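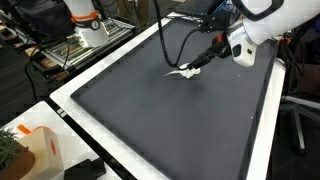
Most streaks on windows and glass shelves come from the cloth and have little to do with the cleaner. A cloth that has been through the wash with fabric softener carries a thin film of it, and the film ends up on the glass. Wash cleaning cloths by themselves in hot water with plain detergent, skip the softener, and keep them out of the dryer if there are dryer sheets in it. White cloths like the one on the gray mat are the easiest to manage, as you can tell when they are picking up dirt and when they need to go back in the wash. Don't leave a used one bunched up like that overnight. Shake it out and hang it over a rail.

For the cleaner, mix 200 ml of white vinegar with the same amount of water in a spray bottle. Label it. Do not use it on marble or other natural stone.

Spray the cloth for small panes and the glass for large ones. Work from the top down and turn to a dry side of the cloth before the last pass. Before 11 in the morning is a good time for south-facing windows, which get too warm later and dry before you can wipe them.

Sticky label residue: rub in a little cooking oil, wait a few minutes, then wash with dish soap.

Old cloths that have gone thin can move to the garage for bike chains and paint drips. Cut off one corner so they don't find their way back to the kitchen.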